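Against the perfect demonstration

There is a spreadsheet at Halano that grades every demonstration before it goes into the training set. A clean one gets a tick. One where the operator fumbled, paused, or changed their mind gets a cross, and crosses are thrown out. We recorded 3058 demonstrations of cloth handling and kept 484. I'm told this is called quality.

I have come to think of it as raising a child who has only ever seen people succeed at fitted sheets.

Kristýna Doležal, who did most of the operating, is very good. Her hands know where a fold wants to go. The robot inherits the going and none of the dithering, so the first time a corner sits somewhere new it behaves like a tourist whose map has been folded wrong. It has no example of anyone being lost and getting over it.

Grasping rumpled fabric, and a hand held over a white surface:
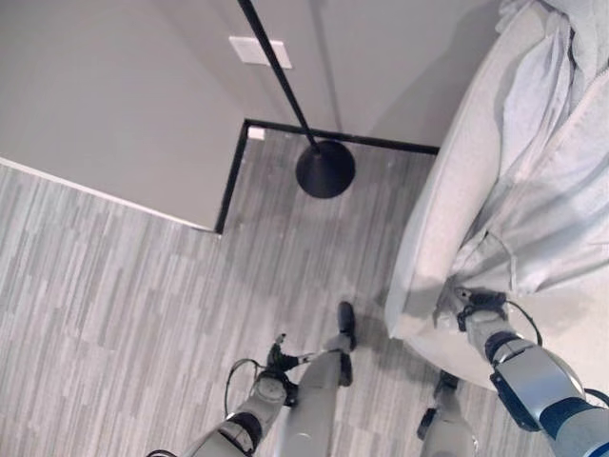
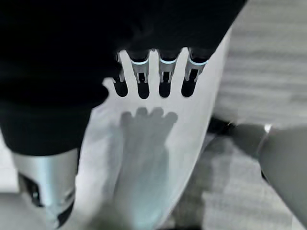
Keep the crosses

My modest proposal is that the dithering be labelled and kept. Joana Nogueira tried it with the Nisodcombe set in June, adding 800 of the rejects back in with a note on where each one went sour. Her model was slower, and it looked a bit embarrassed, but it would let go of a bad grip and try another. Ours hung on with great confidence.

The objection is cost. Labelling a mistake takes seven minutes, and ticking a box takes none. Fair enough. But we have already paid for the mistakes once, in wages and sore wrists, and it seems an odd sort of thrift to bin them by colour of cell.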